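Print | E-mail | 9 comments

Patch testing at Kahsay: what the clinic wants patients to know

The contact dermatitis service at Kahsay Skin and Allergy runs patch tests at its Nostier and Tollier offices. We asked the dermatologist in charge how the test is done.

"A patch test looks for delayed reactions," the dermatologist said. "A prick test reads in minutes. A patch test needs days." Small chambers are taped to the upper back and removed after 48 hours. A first reading follows, then a second later in the week. A patient may have up to 100 chambers in place, depending on work and medical history.

The clinic did 261 patch tests in the year ending in June. Nickel and fragrance mixes gave the most positive results. Textile dyes came up less often, and the standard series can miss them. 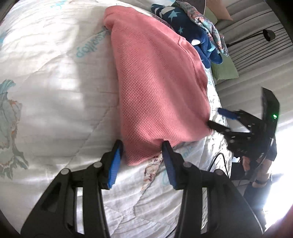

A pink waffle-knit garment on a white quilted comforter.

"If the rash follows the seams or the armpits, I add the textile series," the dermatologist said. "I also ask for the detergent label, but detergent is a less common cause than people expect."

Patients should keep the back dry during the test and avoid steroid creams on the area beforehand. Oral antihistamines can usually be continued. Prednisone is discussed case by case. Testing is put off if the back is sunburned.

Results go to the referring office with a written list of substances to avoid.

Shared 778 times

Related items
Reading a fragrance label
Trinamier office: new hours for allergy shots
Hives or eczema?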